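Metal sorting bins: your questions
Lumum Toy and Household Reuse, Bredent store
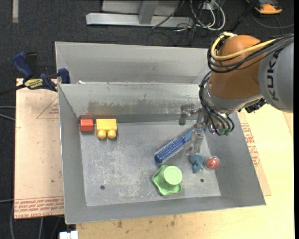

What can I put in a bin?
Small hard things: building blocks, plastic figures, balls, hairbrushes, combs. If it fits in one hand it can normally go in. Clothes, books and soft toys go on the shelves by the door.

Do toys and bathroom things have to be kept apart?
Not at the first stage. A hairbrush can share a bin with toy blocks. They are separated at the washing table.

Do the scratches on the floor of a bin matter?
No. The metal marks easily and we do not repaint it. Tell Feven Alemneh if you find a sharp edge or a split seam.

Can I put very small parts in?
No. Beads, screws and doll's shoes can go through the holes in the floor of the bin. Put them in a lidded tub and write what they are on the lid.

How full can a bin be?
One layer, with the floor still showing between things. The limit is 43 items.

What about balls in clear cases?
Leave them closed. Retno Goh opens and checks them later.

Do you take hairbrushes with hair in them?
Please pull the hair out first. We turn away brushes with missing bristles.

How do I clean a bin?
Tip out any scraps, wipe the walls and floor with a damp cloth, then dry it. Do the rim as well. Do not use wire wool.

Can I borrow bins for a school sale?
Yes, up to 2 at a time. Ask Desta Jemal at the front desk.

Page last checked August 2023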